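Mukulwood Handover: simulated two-arm sorting episodes

Data card, version 5. Maintained by Ximeng Cai.
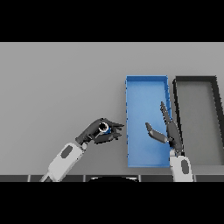
The set was made to study one question: does a policy trained on short action chunks decide better which hand should do the work than a policy trained on long ones? We compared chunks of 16 steps with chunks of 30 steps. Everything is rendered in simulation, and no real robot data is included.

Contents

Each episode folder has the rendered video, the joint positions of both arms and both hands, and a text file with the instruction. The sampling rate is 20 Hz. Episodes where the object fell from the table are kept and have the label "drop" — please filter them if you train by imitation only.

Splits

Loltach is for training, Basov for validation. Uysal is the test split and uses object sizes that are not in the other two.

Result so far

The short chunks gave fewer drops on Uysal, but the motion is less smooth. We repeated the training with 5 seeds and the order stayed the same.

Known problems

Finger contact is too sticky for thin objects. The black bands at the top and bottom of the video are padding; crop them before you resize.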